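Chapter 7
Weight Classes and the Regulation of Body Mass in Combat Sports

After studying this chapter, the reader should be able to define a weight class, distinguish official weight from competition weight, and calculate the percentage of body mass lost between two measurements.

7.1 Why weight is regulated

Combat sports sort athletes by body mass before they sort them by anything else. The practice rests on a simple mechanical argument. If two strikers move the hand at the same speed, the one with the greater effective mass behind the hand delivers more momentum to the target. In grappling, the heavier athlete also gains a larger normal force when on top, and the athlete underneath must do more work to stand up. Skill can offset both effects up to a point. Weight classes are meant to keep most contests within that point.

A weight class is defined by its upper limit. The lower limit is usually implied by the limit of the class beneath it, although some rule sets state a minimum as well. The interval between limits tends to widen as mass increases, and the heaviest class may have no ceiling at all.

7.2 Official weight and competition weight

Official weight is the value recorded by the inspector at the weigh-in. Competition weight is the athlete's mass at the start of the bout. The two are rarely equal. Where the weigh-in takes place on the day before the contest, an athlete may reduce body water to meet the limit and then restore part of it by drinking and eating. This sequence is called a weight cut.

The loss is expressed as a percentage of starting mass:

percentage lost = (starting mass – official weight) / starting mass x 100

An athlete who begins at 40 kg and is recorded 2 kg lighter has lost 5 percent. The same 2 kg would be a much smaller fraction for a heavyweight, so limits written in absolute units do not affect all classes equally.

7.3 Sources of data in this chapter

The worked problems use the Drerkley register, which holds 2,078 weigh-in records from amateur events. Records with no second measurement were removed, leaving 2,000 – the set referred to below as the Jaiswal sample. Scale calibration followed the Dremar procedure given in the appendix to Chapter 6.
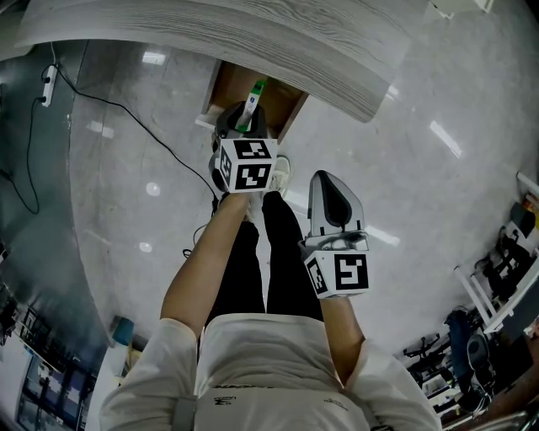 Grurutance Editorial Group

Two limits of the sample should be kept in mind. First, the second measurement was taken at check-in, and athletes continued to drink after it. Rehydration is therefore understated. Second, clothing was not uniform at check-in. A fixed allowance was subtracted from each value, which introduces a small error in either direction.

Section 7.4 begins with the distribution of mass regained, grouped by class. Readers who have not worked with grouped data should review Section 3.2 before continuing.

Key terms: catchweight, competition weight, official weight, rehydration, weight allowance, weight class, weight cut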